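Curkstead Evening Classes
Home | Courses | Handouts | Timetable | Contact
Last updated: August

Furniture Care, Unit 4: Reading a Varnished Top

Bring your notes from Unit 3. We start with looking and leave the cans closed until after the break.

Varnish goes first where hands and elbows rest. Before you decide on any treatment, write down where the finish is still glossy, where it has gone thin and where the color changes. Dark patches can be stain, old polish or the wood itself – don't sand to find out.

Clear small appliances to one side before you clean, and keep any hoses or cords off the area you are testing.

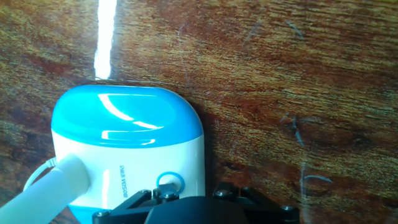

Huguette Gill asked whether a worn top always has to be stripped. It doesn't. If the varnish is sound between the worn places, clean it, scuff it lightly and put a thin coat over the whole top. Strip it if the old coat flakes under a fingernail.

Grits for this unit: 320 between coats. Leave the 2000 paper for the last rub, and only on a full gloss finish. Always go with the grain.

Joints

Dirt and old wax collect wherever two pieces meet. Use a dry brush first, then a barely damp cloth wrapped over a thin stick. Don't flood the seam. Filler is a separate job (Unit 6), and a narrow gap may be better left alone.

Check gloss with the light coming low across the surface. Move your head, then look again from the other end.
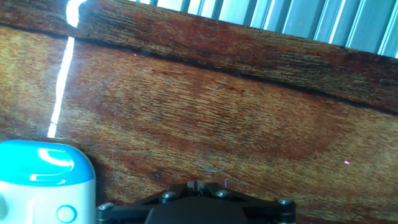 Fig. 2. Dark seam between the board and the main surface, with glare crossing both.

For next time: sketch a top at home, mark the worn areas and allow some 70 minutes for a test patch.

Comments (2)

Yeon: Does the damp cloth step apply to waxed pine too?

Cletine: We did ours dry, brush only. Took two evenings.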